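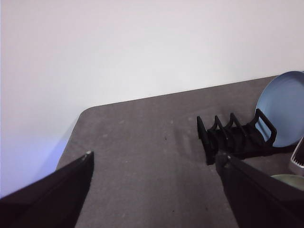

Hi, I'm Mireille Arnaud, and I started Grivley because I couldn't find a dish rack I liked. I'd been through wire ones that rusted at the feet, a bamboo one that went moldy in a month, and one very pretty ceramic thing that held exactly two saucers. So I started drawing my own at the kitchen table, on the backs of envelopes, and I never really stopped!

These days there are two of us. Killian Jacquet joined me after the first batch sold out (he came by to fix my shelving and ended up staying to pack orders). Killian handles shipping, returns and anything with a spreadsheet in it. I do the designs, the photos, the newsletter and most of the email, so if you write in with a question it's probably me who answers, usually with a cup of coffee going cold next to the keyboard.

What we make

Racks and plates, and a few bits that go with them. We've sold other things over the years — there was a spoon rest, we don't talk about the spoon rest — but we always come back to the place in the kitchen where the clean dishes stand.

The Courtois is our long rack. It's low and black, with upright dividers along the base and a taller end piece you can get your hand through when you want to lift the whole thing and wipe under it. I wanted plates to stand on their edges with some air between them, and I wanted to be able to see at a glance which slots were free. It took me 50 sketches to get the dividers right, and I still have most of them in a folder. My sister thinks I should frame one. I think she's being kind.
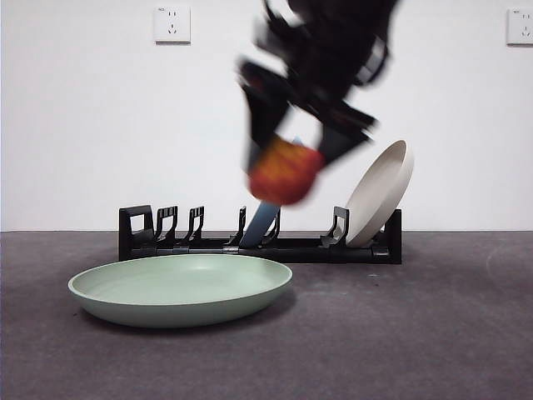
A light blue plate in the long black rack.

Our plates are the Emine line. They come in soft colors, and the light blue and the pale green are the two people ask for most. I eat off the blue ones every day at home, and I'll admit I get a bit protective about them when guests start stacking. They're plain on purpose. I like food to be the busy part of the table, and I like a plate I can leave standing out in the rack all week without feeling I ought to put it away.

Then there's the Bededetti, a smaller rack for people with one sink and very little counter. I lived in an apartment like that for six years, so it's the one I have a soft spot for. It comes with the same kind of dividers, just fewer of them, and it'll sit happily next to a kettle.

How we work

We make small batches and we sell them until they're gone. The last batch was 306 racks, which felt enormous when the boxes were piled up in the hallway and a lot less enormous three weeks later. If something you want is out of stock, leave your email on the product page and Killian will send you a note when it's back. He really does, I've watched him do it.

Everything is tried out at home first. I load it with breakfast plates, then dinner plates, then the awkward stuff like cutting boards and the lid of the big pot. My own habit is to load from one end and leave a slot free between the deep bowls, but plenty of customers have written to tell me I'm doing it wrong, and a couple of them have won me over.

Replacement parts

If a divider breaks, write to us before you throw the rack out! We keep spares of every part for the Courtois and the Bededetti, and they ship in a padded envelope. Tell us which rack you have and which piece you need. A quick photo helps too.

Say hello

We love seeing your kitchens, messy ones included. There's a contact form at the bottom of the page, and we read mail every morning until 10. In September we close up for two weeks to get the holiday batch ready, so replies are slower then. Orders placed during the break go out as soon as we're back, oldest first.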